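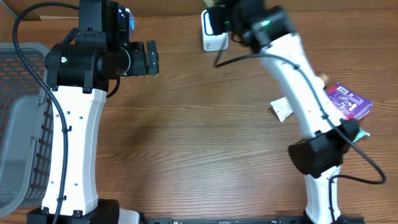
Packing and Sorting Assistant (2 positions)

Employer: Vunovar
Location: Polishchuk Building, ground floor, rear entrance
Type: Full time, fixed term, with a possible extension
Pay: $1,060 per two-week pay period before taxes
Hours: 75 per two-week pay period, weekdays only
Apply by: 17/05/2019

Vunovar puts together small mixed packs of snacks and personal care items for other companies. Our packs go to hotels, conference organizers and a few employers who hand them out to new staff. Everything is sorted and packed by the item, at a table. We do not have a conveyor line.

We are hiring two people to work in the packing room. The first contract is for 10 weeks. Most of the work in that time will be on two product lines. Emus is our travel pack, and Fillness is the larger snack pack that ships in a box with a printed sleeve.

What the job is

You will take mixed items out of a basket, lay them on the table, check them, and sort them. Once a pack's items are together and checked, they go into a bag or a box, which is closed and labeled. Then you start the next one. On a normal day you will do some sorting and some packing, with one usually taking up the morning and the other the afternoon.

The items are small and light. Most are snack packets, sachets, tubes, travel bottles and wrapped bars. They come to us from different suppliers and they do not all arrive in neat cartons. Returned packs also come back to this room to be opened and taken apart, so a basket may have food and toiletries in it together. Separating those is a large part of the sorting work.

Your main tasks:

Empty baskets onto the table a few items at a time and sort by type
Check the seal on every packet and the cap on every tube or bottle
Read the date on food items and pull anything that is past our cutoff
Put damaged or leaking items in the reject tray and write them on the sheet
Pack Emus and Fillness orders from a printed packing card
Fold boxes, fit sleeves and apply labels straight
Wipe the table between food work and toiletries work
Return baskets to the rack at the end of the shift

How we sort

New people are trained on this in the first week, but it helps to know what to expect. Items are placed flat on the table with space between them. Food goes to one side and anything with a cap goes to the other. A packet that has landed on top of a tube gets moved off it before either one is checked.

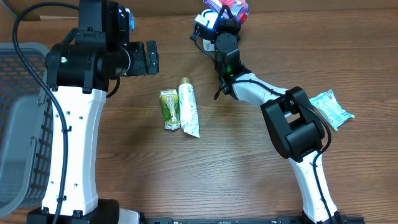

A snack packet is checked at both crimped ends and along the back seam. Press it lightly. If it stays flat and gives no resistance at all, set it aside for the lead to look at. A squeeze tube is checked at the cap first, then at the flat end. Turn the cap to be sure it is closed, wipe the neck if there is any product on it, and lay the tube down with the label facing up. Do not stand tubes on their caps while sorting.

Tubes and packets are never put in the same inner bag, even when they are going to the same customer. In an Emus pack the toiletries have their own clear bag. In a Fillness box there should be no toiletries at all, and if you find one in a Fillness return, write it on the sheet with the order number.

If you can't tell what something is or where it goes, leave it on the table and ask. We would much sooner answer a question than reopen a shipment.

The packing room

The work is done at tables with a wood-grain top, and baskets are kept beside the work area within reach. The room is on the ground floor, with no stairs between it and the loading door. It is heated in winter. In summer it can get warm after lunch and we run fans.

You may sit or stand. Stools are provided and can be adjusted for height. Most people change position during the day. A filled basket of snack packets is not heavy, but a basket of full bottles can be, and those are moved with the cart.

Hair must be tied back or covered during food work. Gloves are supplied in several sizes, including a type that does not contain latex. Please do not wear rings with raised stones, bracelets or strong hand cream. Phones and bags stay in the lockers by the break room. Drinks with a lid are allowed in the break room only.

Please note that snack items containing peanuts, tree nuts, milk, wheat and soy are handled in this room every day. We can't offer a separate area for people with a serious food allergy. Some of the toiletries are scented.

What we are looking for

You do not need to have done this work before. We will train you. You do need to:

Be at least 18 years old and allowed to work in the United States
Be able to read small print on labels, with glasses or contacts if you use them
Be comfortable using your hands on small items for most of the day
Be able to follow a written packing card in English
Keep an even pace and stop when something looks wrong
Arrive on time for the start of the shift

Useful but not required: food handling card, experience in retail stocking, pharmacy, kitchen prep or mailroom work, and basic use of a spreadsheet for the reject sheet.

Hours and pay

The shift starts at 8:00 a.m. and there is an unpaid lunch break of half an hour, plus a paid break in the morning and another in the afternoon. We do not work weekends or evenings. Overtime is rare on these lines. When it is offered you are free to turn it down, and it is paid at time and a half.

Pay is by direct deposit every second Friday. Training days are paid at the full rate. There is no bonus for speed and we do not set a quota per person.

Parking is free in the lot behind the building. The bus stop is across the street from the front entrance, and from there you walk around the left side of the building to reach us.

How to apply

Send a short email through the contact form on the Vunovar website with "Packing Assistant" in the subject line. Include your name, a phone number, the date you could start, and a few lines on any work you have done, paid or unpaid. A resume is welcome but you can leave it out. You can also pick up a paper form at the front desk of the Polishchuk Building during office hours and leave it there when you are done.

We will call the people we want to meet in the week after the closing date. The visit takes less than an hour. You will see the room, meet the shift lead and sort one basket at the table using a packing card. There is no written test. Bring a photo ID and wear closed shoes.

Both positions start in the last week of May. If you need a later start, say so in your application. If you need an adjustment for the visit or for the job itself, such as a different stool, a larger-print card or more frequent breaks, tell us on the form and we will contact you before the visit to arrange it.

Vunovar is an equal opportunity employer. Applications received after the closing date will be kept for the next opening unless you ask us to delete them.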